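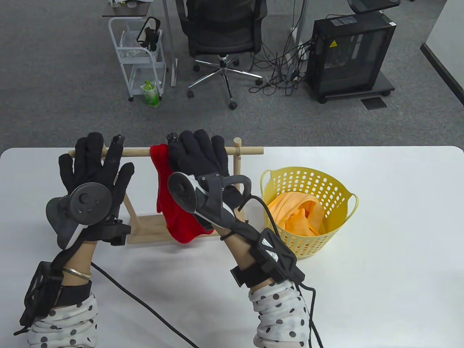

Un torchon rouge sur son petit séchoir en bois.

Chers amis de Clollesach,

Avec l'hiver revient la question qui occupe la moitié de nos conversations dans l'escalier : comment faire sécher le linge sans transformer l'appartement en serre ? Nous en avions déjà parlé en mai, mais en mai tout le monde ouvre ses fenêtres et le sujet n'intéresse pas grand monde, alors je me permets d'y revenir un peu plus longuement.

Jeptoo Rugemalira, qui habite sous les toits et dont les murs ont beaucoup souffert l'an dernier, nous a raconté sa méthode. Elle aère 15 minutes le matin, chauffage coupé, puis elle étend son linge dans une seule pièce, porte fermée, en laissant une bonne largeur de main entre deux draps. Les torchons et les gants de toilette, elle les met à part, près de la fenêtre de la cuisine - et jamais en boule sur le radiateur, elle y tient beaucoup !

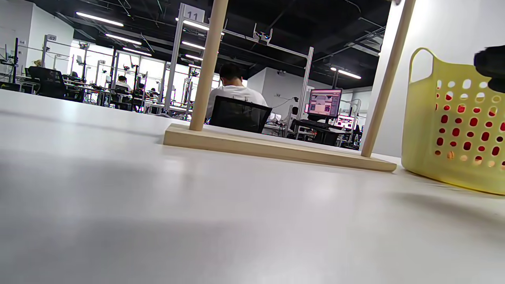 Pascal Deschamps, lui, ne jure que par un second essorage, à vide de lessive et à pleine vitesse. Il l'a adopté pour les jeans et les serviettes et il dit y gagner une bonne demi-journée. Je l'ai essayé à mon tour (sauf pour la laine, évidemment, j'ai déjà sacrifié un gilet auquel je tenais) et je dois avouer que je suis conquise. Pensez aussi à secouer chaque pièce avant de l'étendre, vous repasserez moins, et à nettoyer les grilles d'aération de la salle de bains, qui en ont souvent bien besoin à cette saison.

Pour les couettes et les rideaux, la buanderie du rez-de-chaussée reste ouverte à tous les habitants. Le planning est affiché à côté de la porte et Godfrey Muli garde la clé - sonnez chez lui avant le dîner, il vous recevra avec plaisir et sans doute avec un café.

Et si vous avez vos propres habitudes, glissez-moi un mot dans la boîte aux lettres de la loge, je les publierai dans la prochaine lettre.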